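A grey wall and a white table

I have been meaning to write up the back room since January, when I said I would, and two people have since asked me what colour the wall is. The colour is further down if that is all you came for.

The room is the one at the end of the passage, on the north side of the house. It gets light until about eleven in the morning and after that you need the lamp. When we moved in it was a sort of apricot colour, with a border of ivy leaves at waist height, and we left it like that for six years because the door could be kept shut. Then last autumn I wanted somewhere to work that was not the kitchen, and the door had to be opened.

The first job was the ivy. It came off the two short walls in long strips with warm water and a scraper. On the long wall it brought the plaster with it. I stopped after a yard or so and rang Amado Tiongson, who did our bathroom, and he came round and knocked on it here and there and said I could either have it skimmed or cover it. Skimming meant waiting for him to be free, which was after Easter. I covered it.

I used panels from Dikmont, the smooth sort that come ready coloured. They do a white, a stone and a light grey. I sent off for all three samples and leaned them against the skirting for a week. The white looked blue in the afternoon. The stone looked like the apricot again once the lamp was on. The grey looked grey all day, so I ordered that. For those who asked, it is just called Light Grey, and it has a bit of beige in it when you see it next to something properly white.

Amado put them up in a morning while I held things. The wall does not divide evenly, so there is one narrow piece. He wanted to put a cover strip on the join and I said no, and I'm glad I did, although Consolacion Macaraeg next door looked at it and asked when it was going to be finished. You stop seeing a thin line after a few days. You would never stop seeing a strip.

The table took longer. I had a measurement to work to, 2184 mm from the chimney breast to the door frame, and I wanted to be able to get past the end of it with a cup of tea in my hand. I had also decided it must be white. My old desk was dark and everything I put down on it disappeared, pens and glasses in particular. I must have looked at every table in Papadakis, where they are all very nice and all have a bevel or a lip or a rounded front edge. I wanted a straight edge. I clamp things to a table fairly often (the small vice, the lamp, the cutting guide) and a clamp will not sit properly on a curve.

In the end I bought just a top from Provau, at £129, and a pair of legs separately. The legs were more than the top. It was delivered to the wrong house, number 14, who were very good about it and even helped me carry it down the passage. We took the door off to get it in. I would measure the door first if I did it again -- I had measured the room three times and the door not at all.

A few things I have learned about a white top, having had it a couple of months:

Tea rings come off with a damp cloth if you catch them the same day.

Newspaper print rubs off on it and so does cheap denim. Long sleeves, or a mat.

Pencil is fine. Biro is not, and I have a short blue line near the back to prove it. I tried the Mavum cleaning paste on it, a very small amount on a cotton bud, and it faded but is still there. I haven't tried anything stronger as I don't want a dull patch where the line used to be.

Crumbs show. I wipe it down every night now, something I never once did with the dark desk, which was presumably filthy.

The other thing I had not expected was how much lighter the room would be. I had been pricing up a second lamp and have not bought it. The wall does not do much by itself, being grey, but the top throws the light back up at it and I can now read at the table until almost four without switching anything on. There is a slight difference in the grey from one end to the other as the day goes on, darker away from the window, and I like that more than the flat colour on the sample.

I have not hung anything on the wall. I had a shelf planned, and a pinboard, and bought the brackets for the shelf, and they are in the drawer. Every time I hold the pinboard up I put it down again. It is restful to look up and see nothing in particular. If I change my mind it will be a small one and over to the side.
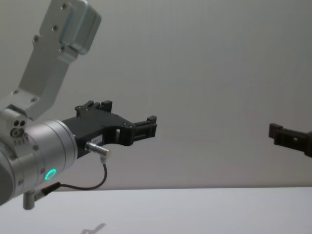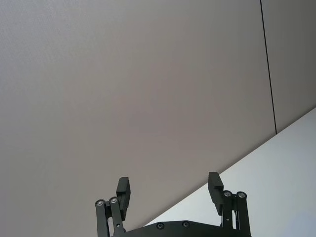 Still to do. The skirting needs another coat, and I have half a tin left over from the passage which should cover it if it has not skinned over. The socket by the door is the old yellowed kind and there is a new faceplate waiting for it. The floor I am leaving alone. It is brown cord carpet and ugly, but it is sound, and carpet for that room was quoted at more than I spent on everything else together.

Consolacion wants the leftover grey panel for the back of her larder. There is one offcut, a bit over a metre, 1057 mm on the label Amado wrote on it, and she needs 1000, so that works out well for both of us. I said she could have it if she takes the apricot paint as well. There are two tins of that in the shed, left by the people before us, and she is thinking about it.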